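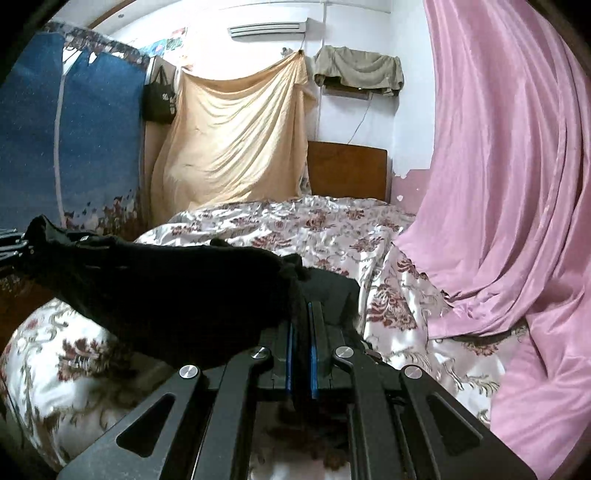
Black cloth held between the finger pads, over a satin comforter.

Checking a cloth-handling demo before you count it

Most written rules for recording with a hand-held gripper read as if cloth were a box. "Grasp securely." Fine, but securely how? I used the Burkberg checklist for a while, and of its 7 rules I would keep four. Here they are in the order I work through them.

Step 1. Look at the pinch first. You want the edge of the cloth between the pads and nothing else. On a bed this goes wrong a lot, as the pads will happily take a fold of the bedding too. If you can't tell which fabric is in the grip, throw the take out. Don't let anyone talk you into "probably fine."

Step 2. Check that the target stands out. Black on a pale floral print is easy. Black on a navy blanket is not, and the checklist says nothing on the subject. Swap the cloth or swap the bed cover.

Step 3. Find the straps, buckles and cords before you start. Anything that can snag should be written in the notes by name. "Clutter present" tells the next reviewer nothing.

Step 4. Leave the room alone. The old advice was to strip the walls and clear everything off the bed. I have never seen a good argument for it. People live with curtains, bags on hooks and pillows in odd spots, and a cloth policy that only knows bare rooms isn't worth much. Do take down mail, family photos and anything with a name on it.

Step 5. Have a second person review. Isla Baxter and I went through 197 takes this way and agreed on 121 of them. That is a poor score, and most of the fights were over Step 1 - so write down what you mean by "edge" before Monday's batch, whatever your team's Monday looks like.

What I'd skip: the grip quality score from 1 to 6. Two reviewers will give the same take a 3 and a 5 and both will defend it. Pass or fail is enough, with one line saying why.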